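Round oak table with a hole in the top — fill it, plug it or live with it?

Home and Furniture > Tables and Desks
Thread started in May

tansyroot
Moved into a flat with a small kitchen and bought a second-hand round table for it. Light oak, 86 cm across, sold to me as an Erberg, although there is no label underneath. It came up well after a wash and I am happy with it apart from one thing. There is an oval hole in the top near the edge, with nothing in it. The seller said it was like that when she got it.

I want to eat at it and also work at it two mornings a week. Crumbs go straight down the hole. Do I fill it, get some sort of plug, or leave it alone?

gatepost_lad
Sounds like a cable hole. Erberg sold a lot of tables to offices and meeting rooms. There would have been a plastic liner in it that dropped out years ago. Can you get a picture of the top? It matters which way the grain runs if you are going to patch it.

tansyroot
It runs straight across in one direction, no joins that I can see. The hole is close to the edge, small, and looks black.

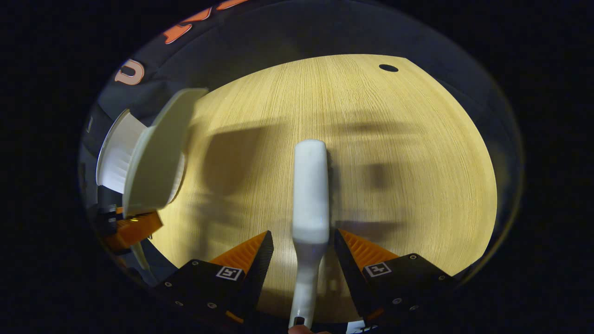
sixpenny
I would leave it. A filled hole in pale oak never matches. You get a flat beige blob that takes the oil differently, and your eye goes to it every time you sit down. Turn the table so the hole is by the wall and put the fruit bowl near it.

gatepost_lad
Disagree. A blob is what you get from a tub of filler. If you cut a patch from a bit of oak with similar grain, line it up and glue it in, you will see it from close up and that is all. I did a desk this way and it took me one evening.

sixpenny
One evening if you have the tools. Cutting an oval patch by hand is not a beginner's job. She would have to square the hole off first and then there is no going back.

tansyroot
I own a screwdriver and a hand drill. So probably not the patch.

Marrowfat2
Plurkero do oval grommets in black, white and grey. They come in packs of 2 and push in from the top. Measure the long side and the short side of the hole, then the thickness of the wood, before you order. I guessed mine and had to send them back. The lid slides shut so crumbs stay out, and you can still run a laptop lead through it when you are working.

gatepost_lad
Fair enough, that is the easy answer. Get the black one. White goes yellow near a window.

sixpenny
Mine is white, has been by a south-facing window for years, and has not gone yellow. Different plastic perhaps.

old_harbour
Whatever you put in the hole, look at the finish first. If water soaks in and leaves a dark patch, the top needs oiling before you eat off it. I use the MacLeod hard oil — two thin coats, a day between them, wipe off everything that has not gone in after ten minutes. Do round the inside of the hole as well with a cotton bud. Bare end grain drinks up spills.

tansyroot
Tried a few drops of water just now on the underside of the edge and they sat there. I will try the top tonight.

old_harbour
Test the top, the underside often gets a different finish.

Marrowfat2
Pestberg wax is fine too if you do not want the smell of oil in a small kitchen. It needs doing more often.

old_harbour
Wax marks with hot mugs. I would not have it on a kitchen table.

tansyroot
Tested the top. Drops sat there for ten minutes and wiped off with no mark, so I am leaving the finish as it is for now. Measured the hole as well and ordered the black grommets. I will have one spare if anybody wants it for the price of a stamp.

gatepost_lad
Keep it. The first one always ends up in the hoover.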